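# Cooling system course: frequently asked questions

Applies to the Lotgate online course on engine cooling. Answers are updated when the lessons change.

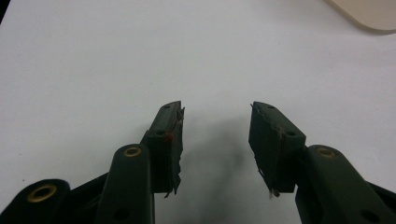 ## What does the course cover?

Coolant circulation, the water pump, the thermostat, the radiator and cap, the fan circuit, and the heater core. Engine lubrication is a separate course. Air-cooled engines are not covered.

## How long is it?

There are 10 lessons. The first four cover theory and the rest cover inspection and repair. Lessons 5 and 6 share one practice sheet.

## Which engine is used in the lessons?

An Aker 854, a four-cylinder gasoline engine with a belt-driven water pump. The order of work applies to most inline engines. Torque values do not – take those from the service manual for your vehicle.

## Why does the course start with the thermostat?

The thermostat decides which path the coolant takes. While it is closed, coolant moves through the block, the head and the bypass. As it opens, flow to the radiator begins. Most of the fault-finding in lessons 7 and 8 depends on knowing which of these two paths is in use.

## Can I test a thermostat without buying equipment?

Yes. Remove it, hang it in a pan of water with a thermometer, and heat the water slowly. Neither the thermostat nor the thermometer should touch the pan. Compare the opening temperature with the number stamped on the flange. A thermostat that is open at room temperature should be replaced.

## Do I need a pressure tester?

Only for lesson 8. The Umside hand pump kit is used there, but any tester with an adapter that fits your filler neck will do. Never pump past the rating printed on the cap.

## When is it safe to remove the radiator cap?

When the engine is fully cold. Hot coolant is under pressure and can boil over at once if the cap is loosened.

## Can different coolants be mixed?

The course advises against it. Color is not a reliable guide to the additive type. If the type in the system is unknown, drain it, flush it and refill with the grade listed in the manual.

## Is there a certificate?

A record of completion is issued after the final test. It is not a trade qualification. Workshops in the Ó Riain training program should check with their program office before counting it toward required hours.

## Can I download the lessons?

Practice sheets and wiring diagrams can be downloaded. Videos are streaming only. The site is offline for maintenance on Sunday from 4 a.m. to 8 a.m., and test progress not saved before then is lost.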